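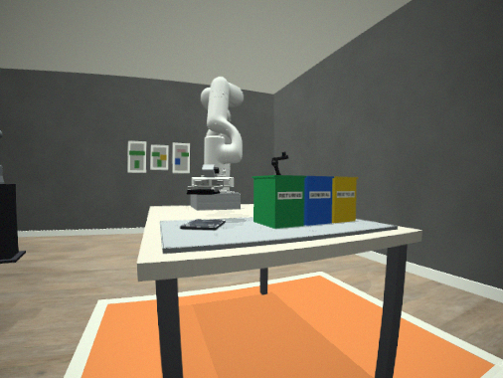 Can you still plant garlic once the ground has started to get cold?

As long as you can push a trowel in, you can plant it, and the cloves will wait under the mulch until spring if they don't root right away.

Archive home | Threads | Seed swap | Plot map | Join the list

Reading time: 3 minutes

Re: garlic this late??

Hello all you good people of the Plundby garden list,

I meant to answer this last night, but then supper ran long and I fell asleep in the chair, so please forgive me if three of you have already written in with better advice. The original message is copied here for anybody who deleted it by accident (I do that all the time).

> Hi everyone, new to plot 6 and new to garlic. I picked up a
> bag of Munau heads at the swap and then life got busy and it
> is November and they are still sitting on my kitchen counter.
> Some of the cloves have little green tips. Have I missed it?
> Should I just cook with them? Also the bed is heavy clay at
> the low end and I don't know if that matters.
> Thank you, and sorry if this gets asked every year!

It does get asked every year, and I'm always glad when it is, so no sorries! I have planted garlic in September like the books tell you to, and I have planted it in a wool hat with my fingers gone stiff, and I would have a hard time telling you which bed was which by the following July. The late ones come up a little slower and maybe the heads run a bit smaller. They taste the same in soup.

The green tips are fine. Plant those cloves first and leave the tight ones for last. Break the heads apart the same day you plant, keep the papery skins on, and set the fattest cloves aside for the ground. The skinny inside ones can go in the frying pan. Pointed end up, a couple of inches of soil on top, and give them 6 inches between cloves. I crowded mine one year to squeeze in a second row and ended up with a basket of marbles.

Now, the clay. That matters more than the date, in my opinion. The low end of your row stays wet well into spring (I had the plot next door before I moved up the hill, so I know that puddle personally), and garlic sitting in water will rot. Can you rake the soil up into a ridge and plant along the top? It doesn't need to be pretty. Mix in whatever finished compost you can get your hands on, then pile on leaves or straw, a good deep layer, and leave it alone until you see shoots poking through.
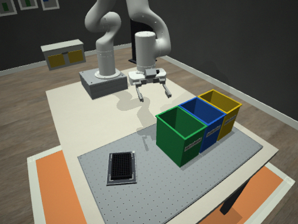
The arm and open gripper over the cream-colored table.

As for kinds, Munau is a nice one to start with, a hardneck, so you get the curly scapes in June as a bonus. Chop those into scrambled eggs! Prakura is hotter and keeps longer for me, well into March if I hang it in the back hall where it's cool. I've grown Prakura since 2000 from the same saved heads and I would be heartbroken to lose it, so I give some away every fall as insurance. I have 10 heads left over in a paper sack if you'd like to try a few alongside yours. Tan I can't say much about. I grew it once, the deer stepped on it, and I never went back, though I'd love to hear from anyone who has had luck with it.

One more thing and then I'll let you go. Please label your rows, even if you are sure you'll remember. I dug straight through my own shallots last spring.

The sack is on my porch, the yellow house at 664 on the hill road, and mornings before ten are best. Come by even if you don't want garlic, the kettle is usually on.

Warmly,
your neighbor from the top plots

Contact the list owner | © Plundby Garden List | Back to top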